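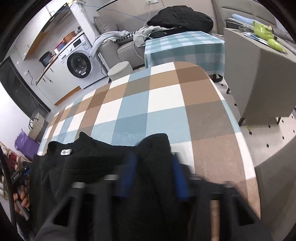 Folding a heavy black knit without stretching it?

Posted by Dustesov

I have a black ribbed knit that is too heavy for a hanger. The shoulders grew points after one winter on the rail. Now I fold it, but it comes out of the drawer with a hard crease down the front, and the ribs look pulled to one side. I also have a thicker black piece with the same problem. Our washing machine is in the kitchen, so everything gets folded in there, on whatever flat surface is free. The drawer is 15 inches deep front to back. Is there a fold that works for ribbed knits?

Belmiro Cordeiro

Lay it out flat first, all the way, on a table if you have one big enough. A smooth wipe-clean cloth is fine, and a checked one is useful because you can line the hem up with the stripes.
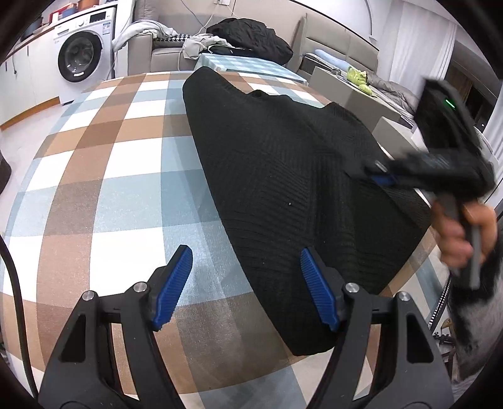
Before you fold anything, push the ribs back with flat hands. They run in different directions when the knit has been dropped in a heap, and if you fold it like that the twist stays in. Don't tug the hem to straighten it. Pat it from the middle out.

Then bring each side in to the center, sleeves laid straight down the back, and fold up from the bottom in 3. Keep the folds soft and don't press them with your hand. For a 15 inch drawer you may need to bring the sides in a little more. Put it on top of the pile. Mine sit under T-shirts only and I refold them in December when I get the rest of the woolens out.

The thicker one I would do the same way, but check the tag before you decide it can't be hung. A jacket with a lining usually can.

Greenberg

Roll it. No crease.

Trurkeo

Rolling stretched the neck on mine. I fold over a sheet of tissue paper and that took care of the front crease.

Contact us | Copyright Mornuleo Home Help | Back to top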